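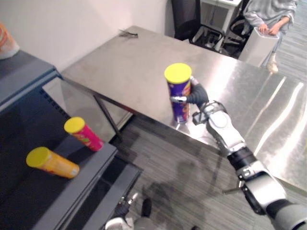 ABOUT US

Bosberg is a risk management consultancy for mid-sized companies. We identify, measure and document operational and supply risks, and we help clients decide which of them to insure, which to reduce and which to carry on their own balance sheet.

The firm has 60 employees in 2 offices. The Muvcombe office handles client surveys, claims analysis and the risk register service. The second office houses the modeling group and the records department.

What we do

A standard engagement begins with a review of the client's existing policies, contracts and loss records. Our analysts then visit each site and interview the managers responsible for purchasing, maintenance and finance. Findings are entered in a register with an owner, a likelihood rating, a cost range and a review date. The register belongs to the client and can be exported at any time.

We also prepare renewal files for insurers. A renewal file contains the loss history, a schedule of insured values and a statement of controls. We do not sell insurance and we take no commission from brokers or carriers.
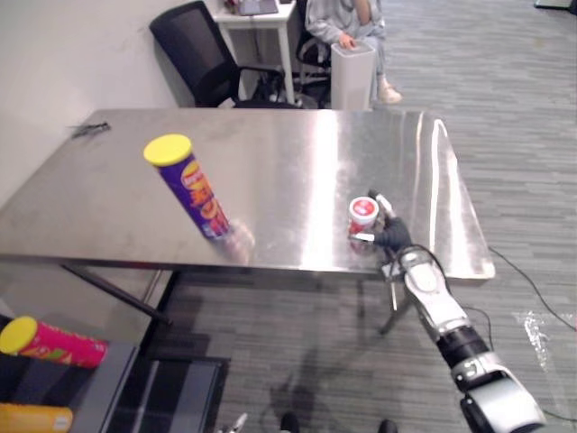
Tabletop with snack can and cup

Methods and tools

Loss estimates are produced with Evex, our in-house modeling software. Evex combines the client's own claims data with assumptions agreed in writing before the work starts. Each estimate is checked by two analysts working separately – differences are recorded in the report, along with the figure finally used.

Business interruption work follows the Arabzadeh worksheet, which sets out fixed costs, recovery time and dependence on single suppliers, line by line. Clients who already use another worksheet may keep it, provided the same fields are covered.

Ownership and independence

Bosberg is owned by its staff. Shares are offered to employees after two years of service and are bought back by the firm on departure. The annual report is issued each June.

Contact

Requests for proposals should be sent to the Muvcombe office in writing, with a list of sites and the current policy schedule – loss records can follow later.

Page last reviewed: Tue 6 April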